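Wadwood Film Week - Your Questions

Who is Wadwood for?
Anyone who loves movies! Most of our guests have never been to a festival before, and plenty come back every September with a bigger crowd of cousins.

Which film opens the week?
Livwood, the new comedy directed by Clodagh Hennessy. She shot it in her home town with a cast of 200 locals, and it's a joy from the first song on.

Will the stars be there?
Clodagh will, and so will her leading man, Peadar Dunne - he's flying in straight from the set of Erdem and staying for 4 days.

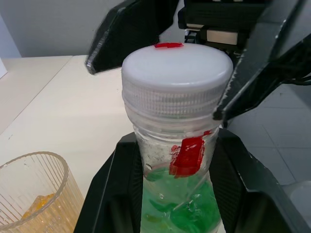
Can I get an autograph?
Yes! Peadar signs in the lobby after the Saturday matinee. Please bring one item each, as the line gets long.

How many seats are there?
The main hall holds roughly 300. The upstairs room is much smaller, so come early for the shorts.

Are kids welcome?
Very much so. Under 5s get in free to anything before six o'clock.

When do passes go on sale?
Box office opens 1/30/07 at noon. Single tickets follow in the summer.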